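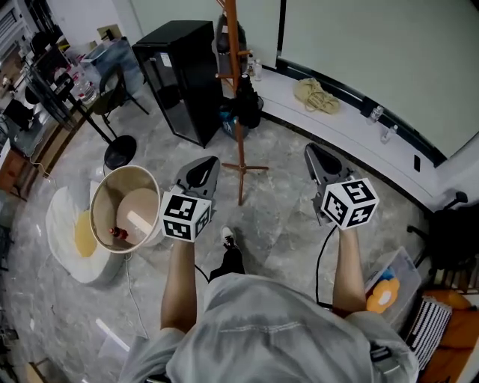

*Fig. 1. Head view: both grippers, each with its marker cube.*

## Unit 11: From marker cubes to gripper poses

The pose tracker in Foltik takes each head image, finds the fiducial markers on the cubes, and solves for the position and rotation of each cube relative to the head camera. A fixed transform then carries the pose from the cube to the gripper body. Call it `T_cube_grip`. It is measured once per gripper and stored in the Hamann config file.

For a single image:

1. Detect marker corners and read the IDs.
2. Group the IDs by cube. The left and right cubes must not share any.
3. Solve for the cube pose using all visible faces together.
4. Multiply by `T_cube_grip`.

Use every face you can get. A pose from one flat marker can flip when the face is nearly square to the camera, and a second face usually settles it. Foltik marks single-face poses with `faces=1`; keep them in the log but give them a lower weight.

### The gripper views

Each gripper also records its own view. Visual tracking against the room works well when there is fixed structure to hold on to, such as ceiling ribs, a coat rack or a wall edge. Moving things need to be masked out, and that includes the tool's own fingers and the other arm. 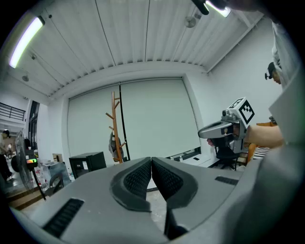 *Fig. 2. View from one gripper. The second gripper and its cube are at right.*

When one gripper sees the other's cube, we get a relative pose that doesn't pass through the head camera. Add it to the graph as a separate edge.

### Lab task

Run `cullum track` on the first 300 images of your clip and plot the left-to-right distance from both sources. Reject corners with more than 2 pixels of reprojection error. Gaps longer than 40 images should be left empty, not filled in. Export in Atent format.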